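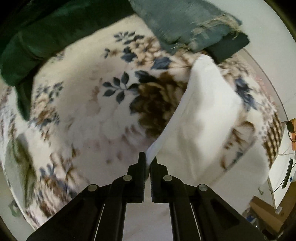
April, Friday, continued from the left page. The second wash trial with the Plakum detergent is finished and the shrinkage numbers are not what I expected. All samples are from the same Justetti cotton, cut on the straight grain and marked with the 200 mm template before the first cycle. I always start the measuring from a pointed corner, like the one on the white cloth in the photo, and I go along the warp first. If the corner is rounded or frayed, I move the start mark inside and write it down.

Warp shrinkage after 9 cycles: 23 per thousand. Weft is much smaller, I could not separate it from my reading error. Rainer Wunderlich thinks the warp was stretched too much at the finishing mill and now it only goes back. It is possible. But then the most of the change should come in the first cycles, and I did not measure between cycles 2 and 9, so I can not say. This was my mistake. Next time I measure after every cycle, even when it takes the whole afternoon.

Hem samples: the Murakami thread holds well, no broken stitches. The seam is a little wavy on the long side, because the cloth became shorter and the thread did not. With the Ultgate thread the wave is weaker. I used the same tension for both, so maybe the comparison is not completely fair to Murakami.

Drying: flat on the mesh, not on the line. On the line the wet weight pulls the sample and the warp looks better than it is. Please do not move the samples to the line when the mesh is full, wait or ask me.

Still open:
Repeat with prewashed thread.
Ask the mill for the finishing data of this roll.
The steel ruler has a damaged zero end, start from the 10 mm line and subtract.
Rainer wants to see the wavy hems before I press them, so they stay in the gray drawer until then.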